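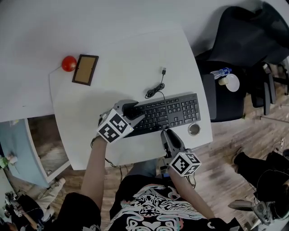

Why Aren't the Letters in ABC Order?

The alphabet starts with A, B and C. The top row of letters on most English keyboards starts with Q, W, E, R, T and Y. People call this layout QWERTY. Say it like this: KWER-tee.

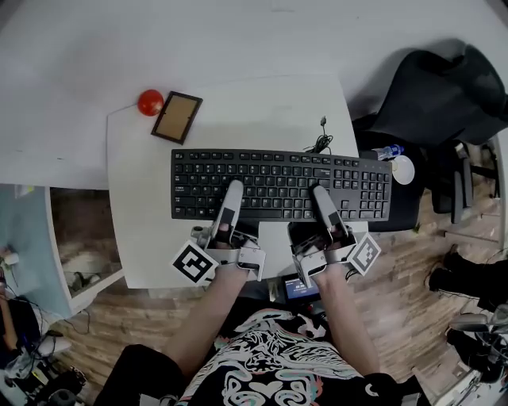 A black full-size keyboard on a white desk.

QWERTY is older than computers. It was first used on typewriters in the 1870s. Inside a typewriter, each key moved a thin metal bar with a letter on the end. The bar hit an inky ribbon and left a mark on the paper. If two bars moved at the same time, they could get stuck together.
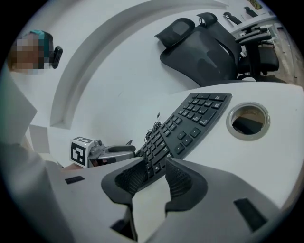 Did the layout stop the jams?

Many people think so. Other people think telegraph workers helped choose where the letters went. Historians still disagree.

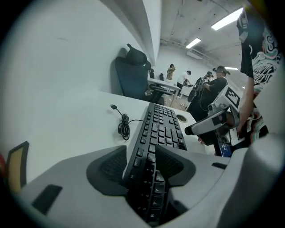

By Halfdan Bech
Updated 11/2/20

Other countries changed the layout to fit their own languages. In France, the top row starts with A, Z, E, R, T and Y. In Germany, the Y and the Z trade places.

Try it yourself

Find the F and J keys on a keyboard. Many keyboards have a small bump on each one. Typists feel for the bumps so they can find their place without looking down.

Word to know
Layout: the way things are arranged.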